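Toditz, la poignée de téléopération de Kestetbridge : mon avis après une saison de démonstrations

Publié en septembre, rubrique Essais atelier
Note : 4 sur 5

Bon, je vous en parlais déjà au printemps dans le billet sur les bras d'occasion, et vous avez été plusieurs à me demander la suite. La voilà ! J'ai payé ma Toditz 299 euros, port compris, chez Kestetbridge, et je m'en sers presque tous les soirs pour montrer des gestes à un bras robot. Pas de partenariat, pas de code promo, j'ai la facture.

Dans la boîte : la poignée, son socle, un câble USB tressé (trop court, j'y reviens), une pédale et un petit livret traduit à la va-vite. Mon livret appelle la pédale « la pédale du consentement », ça m'a fait ma soirée. En pratique on appuie pour que le bras suive la main, on relâche et il reste où il est. Au début je trouvais ça pénible, maintenant je ne pourrais plus m'en passer : on repositionne son poignet, on souffle, on repart.

L'installation m'a pris une bonne heure, surtout à cause du pilote. Il faut désactiver la mise en veille USB sinon la poignée décroche au bout de quelques minutes (c'est écrit page 14 du livret, donc bien après le moment où on en a besoin). Jade Hebden a eu exactement le même souci sous Linux et l'a réglé pareil.

Côté sensations, c'est franchement agréable. La réduction d'échelle est la fonction que je préfère : ma main bouge beaucoup, le bras bouge peu, et d'un coup on devient précis. Pour travailler dans un PC ouvert, autour d'une barrette mémoire ou d'un connecteur SATA, je descends l'échelle au minimum et je prends mon temps. Par contre aucun retour d'effort digne de ce nom. Il y a une vibration quand le bras force, mais entre « ça touche » et « ça coince », elle ne fait pas la différence, et sur un clip en plastique j'aimerais bien la sentir, cette différence.
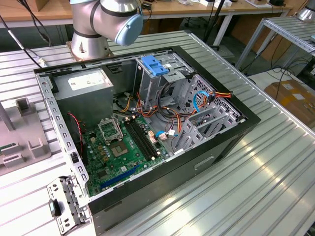 Combien de démonstrations faut-il enregistrer avant que le robot se débrouille seul ?
Tout dépend du geste et de ce qu'on fait varier autour : pour une insertion simple, toujours au même endroit, j'ai eu quelque chose de correct avec 413 essais, et dès que je déplace la pièce il m'en faut beaucoup plus.

D'ailleurs parlons du logiciel, Vorimstead, livré avec la poignée. L'enregistrement se lance d'un double appui sur la pédale, et ça c'est génial, on garde les yeux sur le travail. Le tri, en revanche, quelle misère ! J'ai plus de 1858 séquences sur mon disque, et pour supprimer les ratées il faut les ouvrir une par une. Kayode Usman a écrit un script qui les marque d'après la durée, je l'utilise tel quel et je lui dois une bière.

Et par rapport au guidage à la main ? J'ai longtemps attrapé le bras directement pour lui montrer le mouvement, et pour les grands trajets je le fais encore, c'est plus rapide et on sent tout. Le problème c'est que ma main passe devant la caméra, et que je pousse toujours un peu de travers en fin de course. Avec la Toditz, je suis assis à côté, les mains loin du boîtier, et les images sont propres.

J'ai aussi essayé le modèle Mac Mathúna prêté par Marta Kobzar. Plus lourd, mieux fini, un vrai joystick de grutier, mais je fatiguais du pouce au bout de vingt minutes. Je lui ai rendu sans regret.

Ce que j'aime : l'échelle réglable, la pédale, le poids plume, l'enregistrement sans clavier.
Ce que j'aime moins : le câble d'un mètre à peine, le tri dans Vorimstead, la vibration trop vague, et le caoutchouc de la poignée qui attrape la moindre poussière.

Si vous débutez et que vous avez déjà un bras compatible, foncez. Si vous faites surtout de l'emboîtement serré, attendez peut-être la version à retour d'effort, le support m'a répondu qu'elle était « à l'étude » sans donner de date. Je mets à jour le billet dès que j'ai du nouveau, et si quelqu'un a trouvé une rallonge USB qui ne fait pas sauter la connexion, les commentaires sont ouverts !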